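Sim Safety Checklist – Sink Station, rerun after the February stop
Filled in by Nga Trịnh, 7/24/19

Okay, so most of you know why I'm doing this one again. The arm drove its wrist toward the sink divider at full speed, the force limit never tripped, and we only caught it in the log the next morning. It was all in simulation, so no metal got bent, but Brendden wants the same controller on the real arm and I'm not signing for that until every line here says pass.

1. Force limit loaded at startup – FAIL, then PASS
There it was, the original bug! The config had the limit at 600 and the controller was reading a different file with no limit in it at all. Siu merged the two files. I restarted it five times and it loaded right each time.

2. Speed cap near the counter – PASS
Cap is 15 percent inside the sink zone. Mosley asked if we can go higher. Not this month, sorry.

3. Collision shapes switched on – PASS WITH COMMENT
Rim, divider and both basins are on. The faucet was off (somebody unchecked it to speed up a run, please don't). I turned it back on and locked the setting. If you want your runs to go faster, come talk to me first – I have other ideas.

4. Visual check of the station – PASS
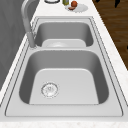
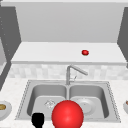 Item 4, sink station in the simulator. Gripper in view in the second picture only.

I like to look at the drain and the divider up close, and they render cleanly now. Before the fix the divider had a gap in its collision shape even though it looked fine on screen, so a good-looking picture doesn't get you a pass on item 3. Run both.

5. Stop button from the operator screen – FAIL
It works, but it's slow. I got a delay of roughly 13 frames between my click and the controller letting go, and I want it a lot shorter before we go near hardware. Ticket is open in Zinier under my name.

6. Log alert when contact goes over the limit – PASS
Now it sends a message right away and turns the run red in the list. I set it off on purpose twice and got two messages, so I'm happy (my inbox less so).

7. Restart after a stop – NOT TESTED
Waiting on item 5. No sense checking the restart while the stop itself is still laggy.

Overall: HOLD. Sim runs are fine to continue, real arm stays powered down. Siu has item 5, I'll redo 5 and 7 together once the change is in.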